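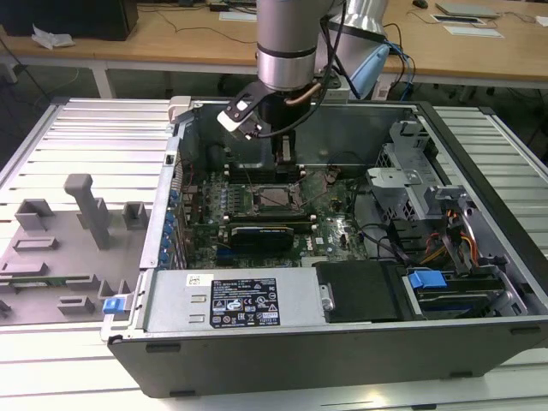

May 17, 2018

I have been at Hurkcombe for nine years, the last six of them on the refurbishment side, and since March I have been working next to a robot arm. A few people have asked me what that is like, mostly in the pub, so I am writing it down.

We take in old office computers, strip out what is worn, put in what is needed, test them and send them out again. Most go to schools and small firms. The lease returns come in pallets, and the big one this spring was 1,298 desktop towers from a single customer, nearly all the same model. That order is why we got the arm. Rhys Baxter, who runs the site, had wanted one for a while, and a batch where every case is laid out the same way gave him the excuse.

The arm does memory. It works on a tower with the side panel off, laid flat on the slatted table, and it takes the modules from a fixture next to the case. That is the plan, anyway. Graphics cards, drives, power supplies and everything with a cable on it are still ours. Cables are the trouble. Two towers of the same model will have the drive leads tucked in two different places, depending on who last had the lid off, and a person moves them aside without thinking. The arm has to be told.

Radomír Oravec set it up. He came over from Amlow for three weeks and ended up staying for seven. He spent most of the first fortnight on how hard to push. If you have ever fitted memory you know the feel of it, the bit of give and then the click at each end. I tried to explain that to him and found I couldn't do it very well. In the end he had me fit modules over and over with a force gauge under the board while he wrote the numbers down. I had never thought of it as something I knew.

So what has changed for us? The bench used to have five people on it and now it has four. Aroha Paewai moved to final test, which she had asked for the year before, and her place was not filled. I want to be fair about that. No one lost their job. But there is one job fewer than there was, and the agency lads who would have been called in for a batch this size were not called in.

My own day is more walking and less sitting. I open the cases, clip back whatever is in the way, set them down against the stop and load the fixture. Then I check what comes off. We had hoped to get through 300 a week and so far the best week was 431, but that was with two of us preparing cases and no stoppages. A normal week is nearer the target. When it stops, it stops for small things: a module sitting a bit high in its slot, a case put down slightly crooked, a lead that has sprung back up. You press the button, put it right and start it again. Ruairí Hayes got so used to the sound of the fault buzzer that he was turning round for the microwave.

My thumbs are better. I had sore thumbs for years and put it down to age, and it was the memory modules. Beverley Rutherford says the same about her wrist, although she thinks the new bench height has more to do with it.

What I don't like so much is the pace. When there were five of us we would slow down together in the afternoon and pick up again after tea. Now the arm wants a case every few minutes whether it is ten in the morning or a quarter to four, and if there isn't one ready it stands there waiting and the screen shows the idle time. Rhys gets that figure in a report. He says he doesn't look at it much. Beverley asked at the April meeting whether it could be taken off the screen, and it was, though it is still in the report.

There is less talk as well. You can't chat across the table with the guarding up, and the person loading has their back to everyone else. We have started taking the morning break all at once with the arm switched off for 10 minutes, which Rhys agreed to without any fuss.

The next batch is mixed, four or five models with different boards, and Radomír is coming back in a fortnight to see what can be done with it. My guess is that the arm will do the two commonest and we will do the rest by hand, as before. I have asked to be shown how to teach it a new position. He said it takes a morning to learn, so I have put my name down, and so has Aroha.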